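Does Chess Club Raise Math Grades? A Second Look
Project report by Žofie Kolář, Cunwood School

The claim I wanted to test is printed on a flyer that went home in October. It says students who play chess "do better in math." Our school bought the Tellarbridge chess program on the strength of that line, at a cost of $1,560, and I could not find one person who had asked where it came from.

So I asked. The flyer points to a Tellarbridge summary, which covers 84 students at a school called Hailu. The ones who stayed in chess club for 12 weeks scored 9 points higher on a math test than the ones who never joined. It sounds good until you look at who joined. Sign-up was open to anyone, and students who were already failing math had to go to tutoring at the same hour. Of course the club scored higher. You could get the same result from a knitting club.

The summary also leaves out everyone who quit. If the students who found chess hard and boring dropped out, the group left at the end was picked by the quitting. I wrote to ask how many left and got back a second copy of the flyer.

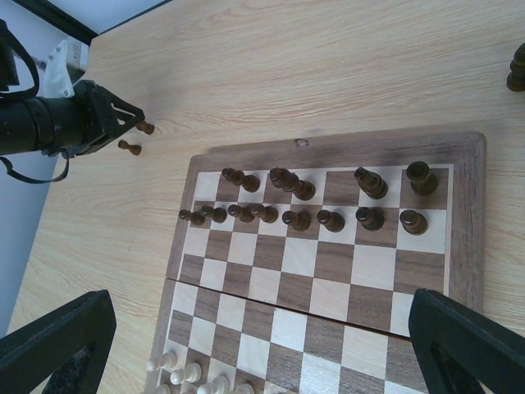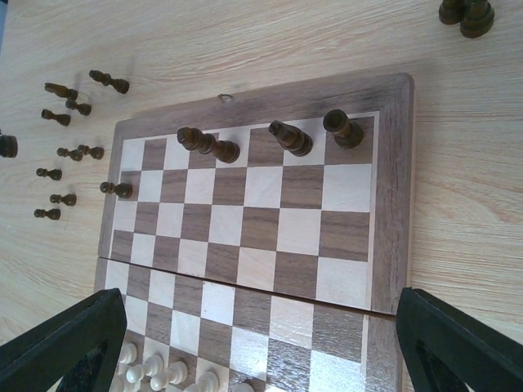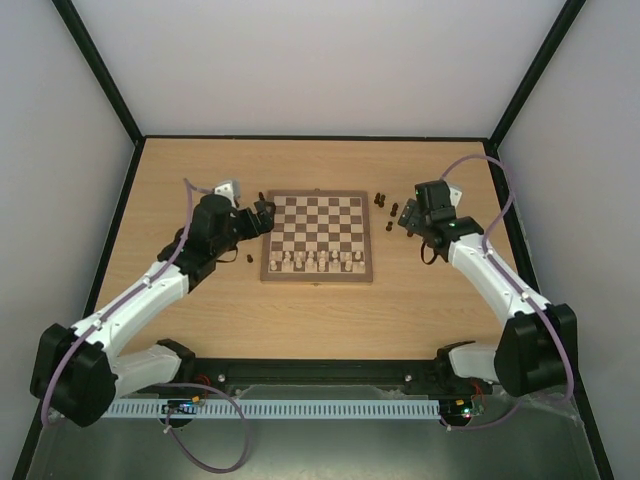 Folding board, and the white pieces lined up on a board with dark ones off to the side.

My own test was small, and I don't want to oversell it. I compared the fall and winter math grades of club members who agreed to share them. Some went up, some went down, most stayed put. Then I did the same with the Fenel reading group, which has no chess in it at all, and the pattern looked much the same. Two groups this small can't prove that chess does nothing. They don't give me any reason to believe it does something, either.

I like chess. I would keep the club. What I would drop is the sentence on the flyer, at least until somebody draws names from a hat and compares the two halves at the end of a year.

Comments

marlow_t: The tutoring hour thing is a good catch. Was it the same in both grades?

Žofie Kolář: The summary doesn't split them by grade, so I can't tell.

pawnstorm: My son's grades went up after he joined. Just saying.

dee: Mine grew two inches after he joined.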